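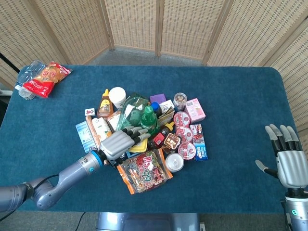

Baltarik teaches its robots to tidy up groceries, and once or twice a year it lets outsiders in to see how slowly that goes. I went in October, on the afternoon slot, having been told the morning one fills up with people who know what they are talking about. The work happens at tables, and the first one on the tour was covered in dark blue-green cloth, with a rattan divider curved around the back of it like the changing area at a modest spa. On it was the kind of pile you get when four people unpack the same shopping: a bag with a big 99 on the front, a can on its side, a green bottle standing up in the middle as if it had called the meeting. The robot had its left hand out over all this, fingers toward the green bottle. The right hand was up, palm in. I have stood in front of an open refrigerator in very much that attitude.

Our guide was Mayuree Sangkhawat, who runs the collection floor and has the patience of someone who has watched a mechanical thumb miss a bottle cap for several years. Her group was nine visitors, two of whom were there for the parking. She gave us lanyards, asked us not to lean on anything, and explained the business in about the time it took us to get the lanyards on.

A person works the robot's arms from a station on the other side of the room. The robot reaches, picks, puts down. Everything gets recorded, what the head sees and what the joints do, and that is one example. Then they do it again. The floor gets through nearly 300 examples on a good day, and the current grocery job calls for 4,000 before anyone tries training on it. I asked what happened on a bad day. Mayuree said they still have lunch.

The operator at the first table was Prapai Sukprasert, who came to the job from a bakery and says the hours are better. She works standing up. There is a chair, and she hung her jacket on it. Watching her was the best part of the visit, because her own hands hardly moved at all and her face did most of the work. When she is lining up a grasp she holds her breath, and after a minute I found that all nine of us were holding ours.

I had assumed the point was to do it well. Prapai corrected me between runs. A perfectly smooth pick is welcome, but they also want the ones where the fingers come in a bit wrong and she has to back off and try from another side, as long as she gets there. If the system only ever sees things go well, it has no idea what to do with itself the first time a jar rolls. She marks each run when it ends: keep, keep with a note, or throw out. The notes are short. I read one over her shoulder that said "slid, recovered" and another that said "sneezed."

Between runs somebody has to mess up the table. I would have paid for this part. Waraporn Thaweesak does it, working from a sheet called Flellow, which is a program that tells her which items go out and how crowded they should be but leaves the actual arranging to her. The first version of Flellow gave positions as well, and the piles came out looking, in her words, like a store window. Now she puts things down more or less as you would if the phone was ringing. She has opinions about what is difficult. Boxes are easy and everyone likes boxes. Bags are bad, because a bag is a different shape every time you let go of it. Clear plastic is worse. She dislikes round things on principle.

There is a second Waraporn, Waraporn Prasertsri, who checks the recordings, and the two of them have given up on any system for telling callers apart. Her desk is in a side room with the blinds down. She had a queue of 1,008 runs waiting when we came in and did not seem glad of the company, though she was polite and turned a screen around so that we could see one. She plays them at four times speed and stops when something bothers her. A camera that drifted, a hand in the shot that shouldn't be, a label saying "bottle" when the thing picked up was a cup. We watched her go through six. She rejected one and I could not have told you why, even after she told us why.

Dolores Greenberg, the visitor next to me, used to manage a supermarket and asked the only question that got a real pause. She wanted to know who had chosen the groceries. Mayuree said the list began as whatever the staff had in their kitchens, was then sorted out by someone with a spreadsheet, and now stands at 200 products, replaced as they get crushed. Dolores said that in her store the crushed ones were the majority and they ought to be keeping them. Mayuree wrote this down. I believe she meant it.

We finished in the Bunnag room, a meeting room with a long table and a demonstration of the trained system, called Devness. It was running on last season's data and a much simpler job, three boxes into a tray. It got the first box in without fuss. It got the second box in and then spent some time considering the place where the second box had been. A man at the back said "come on" quite tenderly. The third box went in on its side, and we applauded, and the engineer in charge looked a little embarrassed and made a note.

Practical matters, for anyone thinking of going. The tour takes an hour and a half and you are on your feet for nearly all of it. Photographs are allowed on the collection floor but not in the side room. Ask for a spot near the operator, since from the doorway you mostly see other visitors' heads. The coffee is in the Bunnag room, at the end, and the cookies with it come in a clear jar with a screw lid. It took me two tries.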